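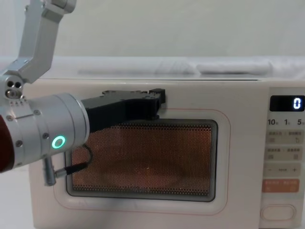
The working rules for colour terms in the household collections have been revised, and the revised text applies to all new records entered in Hevosex from the date of this message. Members will recall that the earlier rules allowed the cataloguer to choose freely between a plain colour word and a maker's colour name, with the result that similar objects were described in quite different ways and could not be found together. Under the revised rules, a countertop microwave oven with a cream-white case, such as the one shown, is entered with "cream" as the main term and "white" as the second term. The window in the door is treated as a part and does not affect the colour entry. A maker's name for the same colour, where it is known from a leaflet or a label, goes in the free note and nowhere else.

I am grateful to Riku Kubo for his questions, which I quote in full at the foot of this message. As several other members have written to me privately on the same points, I am answering to the list.

1. Main term and second term

The main term must come from the short list in the Pastari word list. The short list for colour now has 20 terms. It does not contain "off-white", "ivory", "magnolia", "buttermilk" or "eggshell". Those words remain in Pastari as entry terms, so that a person searching for "ivory" will be led to "cream", but they may not be used in the main field of a record.

The second term is optional. It should be used when the cataloguer believes that another cataloguer might fairly have chosen a different word. It should not be used to record the colour of a handle, a foot, a cable or a lid. We have seen records in which a kettle was "blue; black" with the black belonging only to the lid knob, and a visitor searching for black kettles was naturally disappointed.

No more than one second term may be entered. The system will accept more, and this is being looked at, but for now members are asked to keep to the rule themselves.

2. Aged and yellowed surfaces

Mr Kubo's first question concerns white plastic that has yellowed. This is the point on which most of the private letters touched, and the opinions expressed were strongly held on both sides.

The rule is that the colour field records the colour of the object as it is on the day of cataloguing. If a white food mixer has become cream over the years, it is entered as cream. If the cataloguer has good reason to think that the object was first sold as white — a dated price list, a second example kept in its box, the protected underside of the same piece — this is stated in the condition note, together with the reason. The words "originally white" are not to be used without such a reason. "Probably once white" is permitted where the unfaded inner surface of a hinge or a battery cover supports it.

I am aware that this will separate objects that left the factory in the same colour. Aušra Uibo put the case against the rule very clearly at the April meeting, and her paper is available from the office. The meeting took the view that a record which describes what is on the shelf can be checked by anyone, whereas a record which describes what used to be there cannot. The matter may be raised again when the rules are next reviewed.

3. Daylight and lamps

Colours should be judged in daylight wherever the store allows it. Where it does not, the cataloguer should use the same lamp for a whole group of objects and should state in the session log which lamp was used. Colour must not be taken from a photograph if the object can be reached. Where it cannot be reached, for instance when it is on loan, the entry is marked "from photograph" and left open for correction.

The Urnen store has asked whether its present ceiling lights are suitable. They are not, being rather warm in tone, and creams in particular look darker beneath them than they do by the loading door. Two daylight lamps have been ordered for the Urnen store. Until they arrive, members working there are asked to leave the colour field empty for all objects in the white, cream and pale grey range, and to carry on with the remaining fields.

4. Enamel, paint and plastic

The former rules had separate colour lists for enamel and for plastic. These have been merged. The material continues to be recorded in its own field, and there is no longer any need to repeat it in the colour field. "Cream enamel" is therefore divided between the two: "cream" under colour, "enamel" under surface finish. If the cataloguer is not certain of the finish, the field is left blank. Please do not guess at a finish from the look of the colour. A thick, glossy paint on steel can be very hard to tell from enamel, and a blank field does less harm than a wrong one.

Bare metals are not given a colour term at all unless they have been coloured by a treatment. An aluminium saucepan is not "silver" or "grey". The question of brass and copper was discussed at some length and the same rule was adopted, although Laimutė Butkienė asked that her disagreement be noted, and I do so here.

5. Existing records

Mr Kubo's second question was whether the Acheampong gift will be corrected to match. The gift accounts for 1262 records, nearly all of them kitchen and laundry objects, and it was entered under the oldest version of the rules, before there was any short list. The colour fields contain a great deal of the donor's own wording. Some of this wording has value. Mrs Acheampong had sold household goods for most of her working life and used the trade names of her time with care, and members have found her notes useful when dating objects from other sources.

It has been decided that her wording will be moved, unchanged, to the free note, with her initials, and that a main term from the short list will be added beside it. The move will be carried out by the office in a single operation. The adding of main terms cannot be done in that way and will need to be done by hand, with the objects present. Reet Raudsepp has kindly agreed to draw up the order of work and will write to the list separately. Members should not begin on their own shelves before her message appears, as records opened during the move may be locked.

Other existing records are to be corrected only when they are opened for some other purpose. There is no wish to create extra work over colour alone.

6. The printed sheet

The printed guidance sheet, with the painted colour samples, has been withdrawn. Roughly seven copies are thought to be still in use. The samples have faded unevenly, and the cream and pale yellow squares can no longer be told apart on the copy held in this office. Please return any copy you have, so that one can be kept with the papers and the others disposed of. A new sheet is in hand, but the quotation for printing was higher than expected and a second has been requested. In the meantime the text of the rules should be used alone.

7. Questions not yet settled

Patterned objects remain under the old rule. Spots, checks and transfer-printed flowers will be dealt with in a separate paper, as will two-tone objects where neither colour can be called the main one. Cataloguers who meet such objects should enter "multicoloured" and add a sentence in the free note.

Comments on the above may be sent to the list or to me directly. If you are commenting on a particular rule, it would be a help to have its number in the subject line.

Jurgita Zariņš
Documentation Office
Household Collections Group

On 11/12/2023 Riku Kubo wrote:

> Dear colleagues,
>
> I have read the draft of the revised colour rules and would be glad of some guidance before we train our new cataloguers.
>
> First, the draft says that we should record "the colour of the object". We have a long shelf of food mixers, fans and hairdryers in white plastic which has yellowed, some of them badly. In one case the body has yellowed and the detachable parts have not. Are we to record the colour as made or the colour as found? Our practice up to now has been to record the colour as made, but I must admit that this has often rested on the cataloguer's opinion.
>
> Secondly, will the records of the Acheampong gift be changed? We refer to them often, and I should be sorry to lose terms such as "dairy cream" and "hospital white", even if they no longer belong in the main field.
>
> Thirdly, our copy of the printed sheet has a coffee stain over the greens. Is it possible to have another?
>
> With thanks to all those who worked on the draft,
>
> Riku Kubo

Lists > Documentation > Household Collections > Colour terms: revised rules

Previous message | Next message | By thread | By author | Search

Print this message
E-mail this message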